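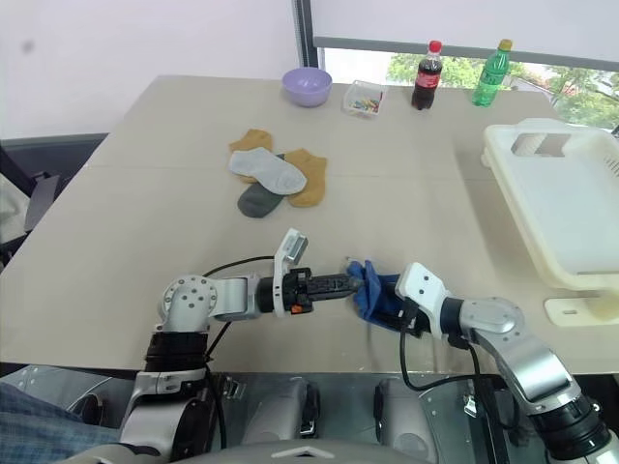
Figure 6.1 Both grippers on one piece of cloth, with a pile of socks on the tabletop. The cables of both arms are visible.

Chapter 6
Looking After a Two-Arm Bench Cell

Last updated: September

6.1 What this chapter covers

Chapters 4 and 5 dealt with choosing a pair of arms and fixing them to a stand. By the end of Chapter 5 the cell could be switched on, homed and moved by hand. This chapter is about keeping it in that state. It covers the start-of-shift check, the care of the grippers, the routing of cables, the gripper camera, and what to do when a joint begins to drift.

The cell used throughout is the one at the Ladau teaching workshop, where it sorts and folds small pieces of laundry. Soft goods are light, so the arms are never heavily loaded, and students sometimes conclude that the cell needs little attention. The maintenance book at Ladau does not bear this out. Most of its entries concern fingertips, cables and camera mounts. Very few concern motors.

You will need the following for the practical work:

a set of hex keys
a torque driver with a scale you can read
lint-free cloths
a soft brush
cable ties and hook-and-loop straps
a spare pair of fingertips
the cell's maintenance book

6.2 The parts that wear

A gripper that handles cloth picks up fibres. They collect between the finger and its slide, and in time they stop the finger closing fully. The first sign is usually a dropped item. A thin sock slips out of the grip while a thick one is held without trouble, and the operator blames the software. Before changing any setting, close the gripper on a strip of paper and pull. If the paper slides out, brush the slides and try again.

Fingertips also lose their grip as the surface becomes polished. At Ladau they are changed after 3,000 closing cycles, whether or not they look worn. Santosh Lodhi, who set up the cell, arrived at this figure by keeping every old pair in a labelled bag and comparing them. Your own figure will depend on the cloth. Towels are harder on fingertips than socks are.

Change both fingertips on a gripper together. A new tip facing an old one pulls the cloth to one side as it closes, and the fault is hard to see by eye.

When two grippers work on the same item, as in Figure 6.1, the condition of one affects the other. Suppose the right gripper is holding a cloth and the left comes in to take a second grip. If the right gripper is slipping, the cloth moves as the left one touches it, and the left gripper misses its place. The record will show a miss on the left arm. The repair is needed on the right. Always test both grippers before taking either one apart.

6.3 Cables

Cables fail more often than the arms they serve. On a bench cell the usual cause is a loop that is too tight at one end of the arm's travel, or so loose that it drags over the work.

Look again at Figure 6.1. The cable on the left arm loops upward and across the table behind the gripper. The cable on the right arm hangs down past the table edge. These two routes need different checks.

For a cable that loops over the table, move the arm slowly through its full reach with the power to the joints reduced, and watch the loop at each end. It should never pull straight, and it should never catch on anything standing on the table. Tall objects such as bottles are the ones to watch. Repeat the check whenever the layout of the table is changed.

For a cable that hangs over an edge, the edge itself is the problem. Run a finger along the outer sleeve where it passes the table and feel for a flat spot or a nick. Then raise the arm to its highest working position and see whether the cable lifts clear or rubs. If it rubs, move the strap one position further from the wrist and repeat the test.

Do not pull cable ties down hard. A tie that marks the sleeve will in time mark the wires beneath it. Hook-and-loop straps are better near any joint that turns.

6.4 The gripper camera

A camera mounted on a gripper shares every knock that the gripper takes. Its mounting screws work loose slowly, and the picture shifts by an amount too small to notice on the monitor. Check the screws weekly. At the same time wipe the lens with a dry lint-free cloth, working from the centre outwards.

After any work on the mount, run the alignment routine again. The Ladau cell compares 64 points on a printed card with their stored positions. If any point is out by more than the limit written inside the cover of the maintenance book, the mount has to be reset. Do not correct the fault by editing the stored positions. Meenakshi Chaturvedi once traced a month of poor grips to this shortcut, made by two operators on different shifts, each correcting the other's correction.

6.5 The start-of-shift check

Carry out these steps in order, before the first item is placed on the table.

1. Read the last entry in the maintenance book.
2. With the power off, look along both arms for loose covers and marked sleeves.
3. Turn each wrist joint gently by hand if the maker's manual allows it. Feel for roughness.
4. Switch on and home both arms, one at a time.
5. Open and close each gripper ten times.
6. Do the paper test on each gripper.
7. Move each arm to its rest position and compare it with the mark on the stand.
8. Write the result in the book and sign it.

Step 7 is the one most often left out. It is also the only step that will show slow drift in a joint. A single reading says very little, but a row of readings taken over several weeks will show whether a joint is holding its position. Section 6.8 explains how to plot them.

6.6 Case: a gripper that would not let go

Entry 258 in the Ladau book, in the handwriting of Harsh Srivastava, reads: "Right gripper slow to open. Sock carried back over basket. Brushed slides, no change."

The next operator changed the fingertips, also with no change. Bimla Pathak then unplugged the cable at the wrist, found one pin pushed back in its socket, and reseated it. The gripper opened at normal speed. The pin had been disturbed when the arm was last re-strapped, four entries earlier, and the paper test had not shown it. That test checks closing only.

Before reading on, write down which of the eight steps in 6.5 might have found this fault, and what you would have had to look for.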